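Rudley Kitchen Starts Office Lunch Service in May

After four years of serving dinner only, Rudley Kitchen is opening a second line of work. From May, the restaurant will cook and deliver lunches for offices and small events in the Mosoti district. The new service is led by Izzati Kwok, who joined us as head of catering in the winter and has spent the months since then writing and testing the menu.

Izzati comes from hotel banquets, where the food often waits a long time under a cover before anybody eats it. She wanted dishes that do not suffer from this waiting. So the lunch menu has many braises, grain salads and cold noodles, and very few fried things. The sesame chicken with pickled cucumber was the favorite in our tastings. The lentil and roasted squash plate came second, and it can be ordered without dairy.
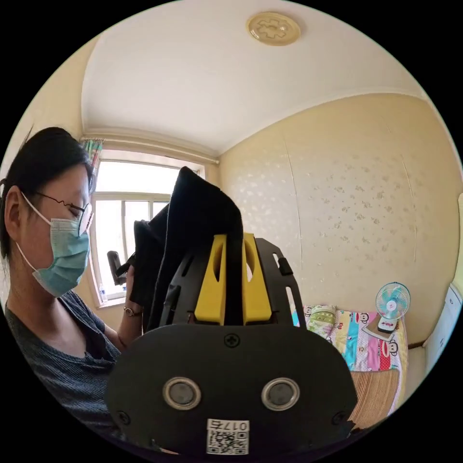

Wearing a mask and glasses, with one hand on a black cloth.

Orders can be placed for a minimum of 6 people. The standard lunch has one main dish, two sides, bread and fruit. Desserts are ordered separately, and they are made by Graziella Cirillo, our pastry cook, who many of you know from the almond cake. She will also prepare a small citrus tart for the catering menu only – please do not ask for it in the dining room, she has only one oven.

Delivery leaves the kitchen between 10:30 a.m. and 1 p.m. We bring the food in returnable boxes and collect them the next working day. If you prefer to keep the lunch simple, paper boxes are possible too, but then the soup is not available.

During the trial period in March and April we served 1,567 lunches. The comments were useful. Several guests found the rice portion too big and the vegetables too small, and this was corrected. One office asked for less garlic before afternoon meetings, so you can now mark "mild" on the order form. The labels with allergens are also printed larger than before.
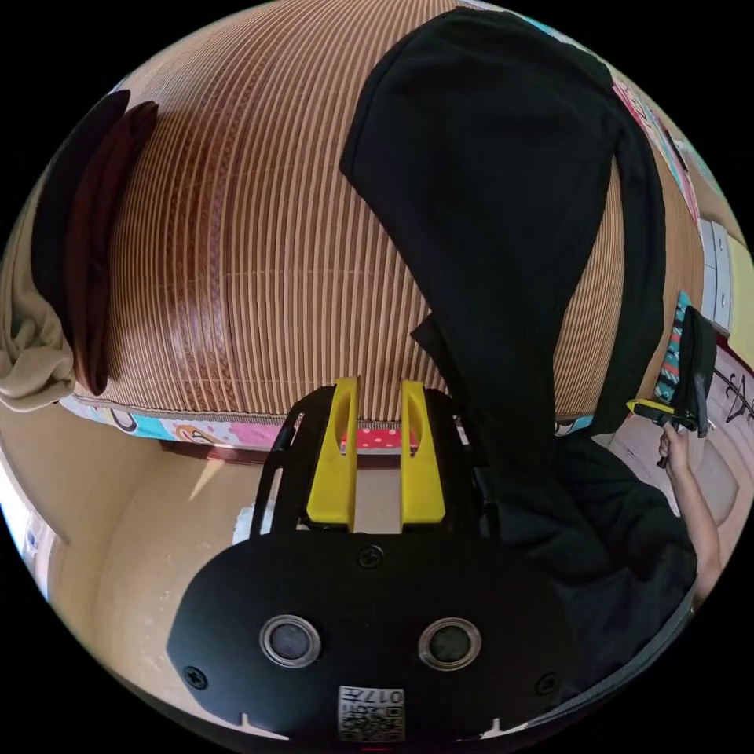

How to Order

Please write to Duygu Aksoy at the catering desk, or leave a message with the restaurant after 3 p.m. We need your order two working days ahead. For groups of more than 40 we ask for 7 days, and Izzati will call you to talk about the menu. Regular customers can receive one invoice at the end of the month. The dinner service stays the same, with the same hours and the same team.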